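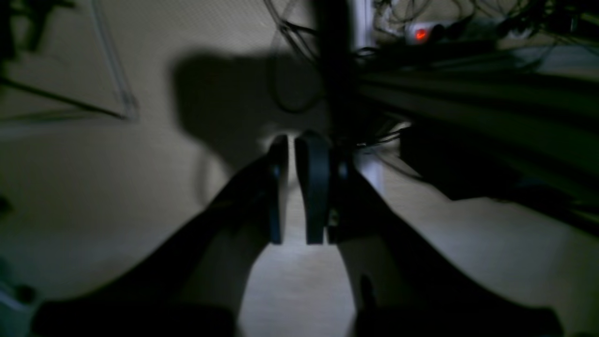
Section 2. Planning and Budgeting for a Skeritz Cell

Complete this section before placing an order. Prices are on the quote sheet supplied by your dealer and are not repeated in this guide.

2.1 Site check

1. Measure the bench or floor area set aside for the arm. Allow 30 inches of clear space on every side.
2. List every device that needs power: arm controller, gripper, wrist camera, computer and lights. Enter the total on line 4 of the worksheet.
3. Plan the cable path from the arm to the controller. Order cable ties and floor covers with the arm – they ship separately.
4. Check the light level at the work surface with all room lights on. Add a lamp to the budget if the reading is below 305 lux.

CAUTION: Do not let loose cables hang within reach of the arm. Moving joints can catch and pull them.

2.2 Choosing fingers and pads

1. Write down the items to be handled. For clothing, record the fabric, the thickness and whether the item will arrive folded or spread out.
2. Select rubber-tipped fingers for cotton tops and similar soft goods.
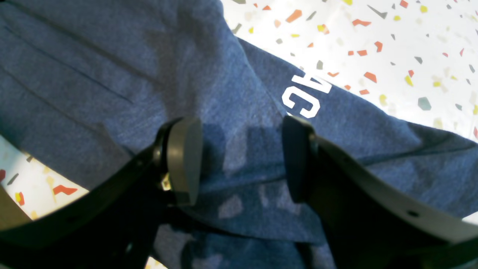
3. Include garments with printed lettering in the trial batch. Print and plain cloth may need different grip settings.
4. Order two spare sets of pads per gripper. Pads are wear items and are not covered by the Mullel service plan.

NOTE: A patterned table top can affect camera set-up. Budget for a plain mat in case the trial calls for one.

2.3 Approval

1. Enter the hardware, spares, power and training costs on separate lines.
2. Send the worksheet to Uthai Rattanakul at Khamphan for review. Orders for September delivery need a signed copy.

Worksheet revised 7 February 2018. Discard older copies.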